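Section 4. Working at the Assisted Bench

4.1 Purpose of this section

This section applies to all bench staff, shift leads and relief staff at the Hornby site who are assigned to a station fitted with a robot arm. It replaces the September issue of the bench instructions. Staff who have worked only at manual stations must complete the Zuvdale induction before carrying out any step below.

The arm takes over repeated lifting and placing. The bench operator remains responsible for preparing the work surface, judging the condition of incoming parts, teaching new positions and deciding when work stops. Job titles and pay bands do not change when a station is converted. Break times do not change either, although the way in which a break is started does (see 4.6).

4.2 Before the shift

1. Read the station log from the previous shift. Sign below the last entry.

2. Confirm that the station is in HOLD. The status line on the station screen must show HOLD before anyone reaches into the work area.

3. Clear the work surface of tools, cups, packaging and personal items. Cardboard that is in use for the job may stay, provided it lies flat and outside the marked reach of the arm.

4. Check the cutting mat for deep cuts and lifted corners. Replace a mat that does not lie flat. Spare mats are kept in the Carretero cabinet with the grip pads and the cleaning cloths.

5. Check the gripper tips for cracks, residue and loose screws. Do not tighten screws at the bench. Enter the fault in the log and call the shift lead.

6. Put on close-fitting work gloves. Remove rings, watches and lanyards, and fasten loose sleeves at the wrist.

NOTE: Gloves that have stretched or torn must be exchanged at the start of the shift. A loose fingertip can be drawn into the gripper before the force limit responds.

4.3 Hand work near the gripper

Certain tasks require the operator to place a hand within reach of the arm. These include straightening a part, removing a jammed sheet and guiding the gripper to a new position. Each of them is permitted in HOLD or in GUIDE only. In GUIDE the arm moves slowly and only while the enabling switch is pressed.
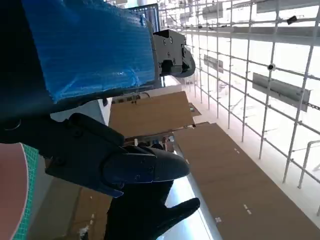
Figure 4-1. Gloved hand close to the gripper, with the framework behind.

The following sequence applies whenever a hand enters the work area.

1. Select HOLD and wait for the tone to finish.

2. Say "hand in" clearly enough for the second operator to hear. At stations with a single operator, press the presence button instead.

3. Approach the gripper from the side. Keep the palm and fingers clear of the space between the tips.

4. Carry out the task. If the arm must be moved, select GUIDE, press the enabling switch and lead the arm by its housing. Do not pull on the tips, on cables or on protective sheeting.

5. Withdraw the hand fully, then say "hand out" or press the presence button a second time.

6. Select RUN only after the second operator has repeated the words "hand out."

CAUTION: Never reach under a raised arm to retrieve a dropped part. Leave the part where it is until the arm has been parked.

CAUTION: No more than 2 persons may be inside the station boundary at one time. Visitors and trainees are included in this number.

4.4 Teaching a new position

Teaching is the largest change in the daily work of the bench. Under the former arrangement, an engineer from Sterkelberg visited the site to enter new positions, and operators waited for the visit. Operators who hold the teaching permit now enter positions themselves.

1. Open the job on the station screen and select TEACH.

2. Guide the gripper to the required position as described in 4.3.

3. Press STORE. The screen displays the position number.

4. Repeat for each position in the job. One job can hold up to 400 positions.

5. Run the job once at reduced speed with the work area clear of hands.

6. Ask a second permit holder to review the run and enter their initials in the log.

A job that has not been reviewed must not be left for the next shift. If no second permit holder is present, delete the job or leave the station in HOLD with a written note on the screen.

NOTE: Positions are stored under the job name, not under the name of the operator. Teaching records are not used to compare the speed of individual employees. Questions on this point may be taken to the shift lead or to the employee representative.

4.5 Stopping the arm

Any person at the site may stop the arm at any time. No permission is required, and no explanation is asked for at the moment of stopping.

1. Press the nearest red stop button.

2. Move away from the work area.

3. Tell the shift lead which station has been stopped.

4. Do not reset the button. Only the shift lead may reset it, after inspecting the station.

During the trial period the stations at Hornby completed 1,627 jobs. Every stop made in that period was reviewed with the staff on duty, and the hand signals and spoken calls in 4.3 were adopted at their request.

4.6 Breaks and handover

The arm does not continue unattended. When an operator leaves the station for a break, the following applies.

1. Allow the current movement to finish.

2. Select PARK. The arm returns to its rest position.

3. Turn the station key and take it with you.

4. On return, repeat steps 2 and 3 of section 4.2 before selecting RUN.

At handover, the outgoing operator stays until the incoming operator has read the log and inspected the gripper tips. This time is counted as working time for both employees and must be entered as such on the time sheet.

4.7 Manual rotation

Each operator at a converted station is rostered to a manual station for 2 shifts in every roster period. The rotation keeps hand skills current and allows work to go on if an arm is out of service. Shift leads may exchange rotation shifts between employees by agreement but may not cancel them.

Employees with a medical restriction on lifting are exempt from the rotation. The exemption is arranged with the occupational health desk and is not recorded in the station log.

4.8 Changes to this section

Proposed changes are submitted in writing to Urszula Ostrowski, Bench Operations. Please give the station, the step number and the wording you suggest. Printed copies of earlier issues must be removed from all stations.

This issue takes effect on Sun 4 October with the first shift of the day.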